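Entretiens | Logiciel et robotique

Chez Tanar, l'équipe de Helmy, son planificateur de tâches, tient dans une petite salle. Le responsable du logiciel m'y reçoit avec 30 pages de notes.

« Nous avons commencé par la perception, et c'était une erreur de priorité », me dit-il. Le premier modèle a été entraîné sur 2,000 séquences. Il reconnaissait bien les petits pains, mais le planificateur recevait les positions trop tard.

Depuis la version 11, les deux bras partagent la même horloge – « un détail qui nous a coûté tout un printemps ».

Le cuiseur vapeur et l'assiette, vus par les caméras :

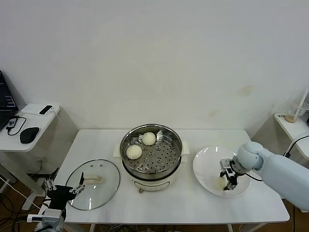
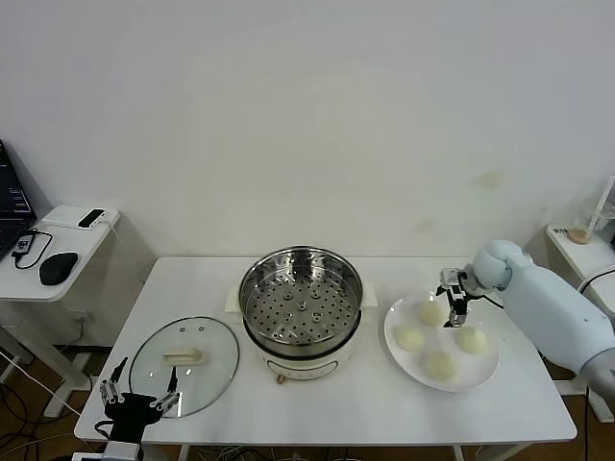
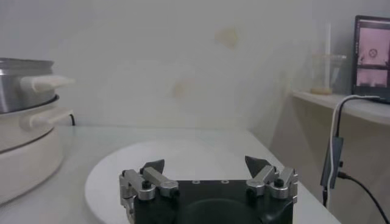

« Le plus difficile reste la reprise après un échec, poursuit-il. Quand la pince lâche trop tôt, le programme doit décider s'il recommence le geste ou s'il demande une nouvelle estimation. » La prochaine version est prévue pour juillet.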